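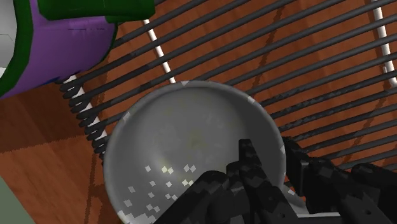 Athina Bakalis has argued that Nelau is best understood as a ferry picture with a science fiction plot attached, and that viewers who come to it for the collapse of society will spend most of the running time watching people wait for a boat.

Nelau is a low-budget science fiction film produced by Hafstein Pictures and released on home video by Nusier. It is set on an inland sea in a period after the sale of private fuel has been banned, and follows a retired harbor pilot who agrees to carry a sealed mailbag to the free port of Rara. The film was made for television but was never shown in the time slot for which it had been ordered. It runs 65 minutes in its original form.

Plot

The pilot, known only as Corliss, lives aboard a grounded tugboat and earns a living by repairing radios. A young woman, Inge, offers him a year's rations to take her and a mailbag across to Rara. The two leave at night in a converted fishing boat and are pursued by a customs launch under the command of Corliss's former apprentice. They shelter on a lighthouse island, where the keeper has gone on recording the weather for an office that no longer exists. Inge opens the mailbag there and finds that it holds only blank ration books. The boat reaches Rara in the closing minutes, but the port has been sealed, and the last shot shows the launch and the fishing boat drifting side by side outside the harbor wall.

Production

Hafstein had planned a longer film with scenes in several cities. When the budget was cut, the script was rewritten to take place almost entirely on the water, and the shoot was completed in 14 days in May. The customs launch was a working vessel available only until noon, which explains the flat morning light in most of the pursuit scenes.

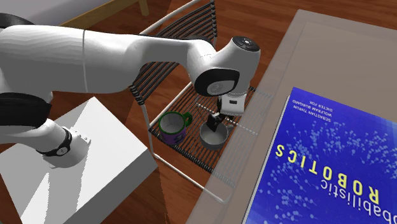

The lighthouse interiors were filmed in a disused grain store. The storm sequence was assembled largely from footage bought from an earlier documentary - the change in film grain is plain to see - and the dialogue in that section was recorded afterward. The score, for organ and tape loops, was completed in six days.

Release and versions

Nusier issued the film on videocassette with a cover painting of a burning city that does not appear in the story. Only 140 copies of the first edition were made. A second edition removed the lighthouse keeper's monologue and added an opening narration explaining the fuel ban. Collectors generally prefer the first edition, although its sound is poor in the final reel.

Reception

Early notices were few and mostly unfavorable, with complaints about the slow pace and the unresolved ending. Later writers have been kinder, praising the keeper's scenes in particular. A proposed sequel, set inside Rara, did not go beyond an outline.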